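The long way home in a Coelho

Apr 11, 2020

There is a certain sort of car that people smile at in petrol stations, and the Coelho tourer is one of them. It was never fast, and the heater has always had a mind of its own, but park one outside a bakery in Resdale on a weekend morning and you will be talking to strangers until your bread has gone cold. I have owned mine for four winters now, and I still go out to the garage of an evening simply to sit in it.

Mine came from a farm outside Kemness, where it had spent years beneath a tarpaulin with a family of mice in the glovebox. The seller wanted more than I had, I offered less than I should have, and we settled it over a pot of tea and a very heavy fruit cake. The engine turned over on the second try – a lovely, lumpy sort of noise – and I'm afraid that was the end of any sensible thinking on my part.

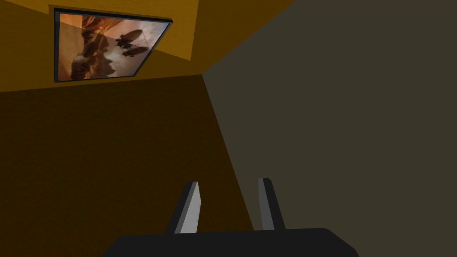 Getting it home was another matter. The brakes pulled to the left, the wipers worked only when it wasn't raining, and the fuel gauge sat at half full whatever you put in or took out. I drove the whole way with the window down and my elbow getting wetter and wetter, and I don't think I have ever been happier in a car.

Most of the work since then has been the dull kind. New brake lines, new hoses, a rebuilt carburettor, and a front seat stuffed again by a patient upholsterer in Cendmont who charged me £400 and was worth every penny. The bodywork I did myself, which you can tell if you stand on the passenger side in strong sunlight, so I do try to park with that side to the hedge.

In March I finally gave it a proper run, 464 miles up the coast and back over the hills, keeping to the small roads. It used a little oil and lost one hubcap (if you find it, please do write in!) and it climbed the long drag out of Kemness in third without a grumble.

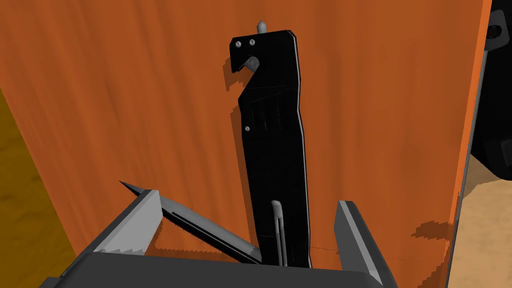

Tall black fixture on an orange wooden panel

If you are tempted by one yourself, look under the carpets before you look at the paint. The floors go first, then the sills, and a fresh coat of underseal can hide an awful lot of sorrow. Gearboxes are strong, trim is nearly impossible to find, and the owners' club in Resdale will lend you the special hub puller for a deposit of £100, provided you bring it back clean.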